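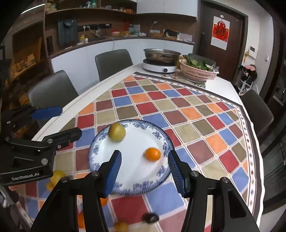
My sister-in-law asked me at dinner whether she should hold off on replacing her dishwasher, on the theory that in a couple of years a robot will do the dishes and put them away too. I told her to buy the dishwasher. She wanted a longer answer than that, so I said I'd write it up.

I spent most of my working life at Kaczmarczyk, a packing shop in Clurville, first on the line and then looking after the machines. We packed jars, mostly. By the time I left, the machines did the filling, the capping, the labels and the cartons, and they did all of it faster than any of us could. What they could not do was deal with a carton that came in with a crushed corner. A person stood at the end of the line for that. The person is still there, as far as I know.

People hear that story and think it is out of date. Part of it is. The machines we had followed a fixed path, and if the jar was a little to the left, the arm closed on air and kept going. The newer ones look at what is in front of them and adjust. They learn from a lot of recorded examples of the job being done with the same sort of gripper, so they have seen the jar a little to the left many times over. That is a real change and I don't want to wave it off.

But take a job as small as putting fruit on a plate. A kid can do it while talking about something else. For a gripper with two fingers, it is a list of problems. The fruit is round, so it rolls if you touch it off center. An orange and something bigger and greener need different openings. Squeeze too little and it drops, squeeze too much and you have bruised it, and you won't find out until the next day when there's a soft spot. The plate has a rim to clear. If there is already fruit on it, the next piece has to go down without knocking the first. And a bright patterned tablecloth under everything gives the camera a lot of color to sort through before it decides what is food and what is cloth.

All of that can be done now, with enough practice on that table. I believe the people who say so. What I ask is what happens on the next table.

Renata Grabowska, who ran maintenance at Kaczmarczyk when I started there, had a rule for any new machine. She would let the salesman finish his demonstration, thank him, and then move the bin over two inches and ask him to run it again. Plenty of them asked for time to set up. I still think it is the best test there is, and it costs nothing. For a house I would make it harder. Swap the plate for a bowl. Leave a basket of greens where there wasn't one. Pull a chair out. My own kitchen is never the same two days in a row.

Here is how I'd sort the chores as of today.

Floors are mostly done. We have had a Pellent vacuum for two years. It gets stuck under the radiator and I pull it out with a broom handle. It is still less work than vacuuming.

Washing dishes was solved long ago, by building a box and having people load it. Loading and unloading is the part my sister-in-law wants gone, and that is where I'd tell her to wait a good while. Wet glasses, forks that slide under each other, a cupboard door that sticks.

Setting out or clearing a table sits in the middle. Picking up fruit, cups and plates one at a time, slowly, with somebody nearby, looks close to me. I would not leave it alone with the good plates.

Laundry I would put last. I watched a long video from an outfit called Kutudness of a machine folding towels and it was good at towels. Then they gave it a fitted sheet.

Cooking I leave out. Anything with a hot pot in it is a different conversation, and mostly with your insurance company.

On the shop floor I think it goes faster, for dull reasons. You can bolt things down. You can tell the supplier to send the parts in the same tray every time. If a machine takes 30 seconds to pick up one piece but runs all night, somebody can make the numbers work. At home, 30 seconds to move an orange is just slow, and you'd end up doing it yourself on the way past.

So she bought the dishwasher. It comes next week, and my brother and I are carrying the old one down the back steps.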